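The Space Under the Bed Should Be for Junk

By Konrad Kwiatkowski
January

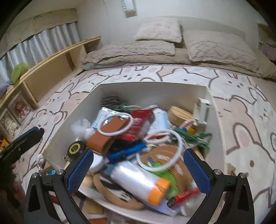 What should go in the storage compartment of a bed? Small things you need a few times a year and have no better place for.

Most advice on the subject says the opposite. It says to keep spare blankets in there, or winter coats, flat and folded, one kind of thing per compartment. I followed that advice for two years and I think it is wrong, at least for people who live in small apartments.

Blankets are easy to store. They can go on a closet shelf, or at the foot of the bed, or on the bed itself under the cover. A blanket doesn't get lost. The things that get lost are tape, spare cables, clothes clips, coasters, the little tube of something you bought for one repair. These have no natural home. They drift from the kitchen counter to the windowsill to a bag on a doorknob, and when you need one of them you buy another.

A bed compartment solves this because it is one place. When I want a cable, I lift the corner of the mattress cover and look. It may take a minute of moving things aside. That is still faster than checking the desk, the hall and the kitchen, and it is a lot cheaper than a new cable.

My sister-in-law disagrees. She bought a set of dividers from Pullska, the kind that slot together into a grid, and she has a section for batteries and a section for string. It looks good. But every grid makes the same demand, that you decide what a thing is before you put it down. Is a roll of tape a tool or stationery? Does a cork coaster belong with the kitchen things if you never use it in the kitchen? At eleven at night I don't want to answer those questions. I want to drop the tape in and go to sleep.

I tried dividers too. I paid 119 for a Szalai insert made to fit bed drawers, and it took up so much room that half of what I owned ended up on the floor again. Tall things didn't fit in the short sections. Long things didn't fit anywhere. I gave it away in the spring.

There are limits to my method, and I'll admit them. Anything that can leak should be capped tight and stood up if possible, and I am not always good about the second part. Medicine and documents need their own place. So do passports — I learned that one the hard way, on my hands and knees, with a taxi waiting. And a compartment with no order at all has to be emptied now and then. I do mine every 8 months or so, onto an old sheet, and I throw out whatever I can't name.

What I won't do is treat the jumble as a failure. The magazines have been selling matching boxes since before 2000, and the people I know who bought them still have a drawer somewhere that won't close. They apologize for it when you visit. The drawer is where they keep the things they use.

If you are choosing a bed, get one with open compartments you can reach from above. The Indura frames I looked at had deep drawers on wheels, and they needed two feet of clear floor to open. I don't have two feet of clear floor. Check that you can reach the back corner without taking the mattress off, and leave the dividers at the store.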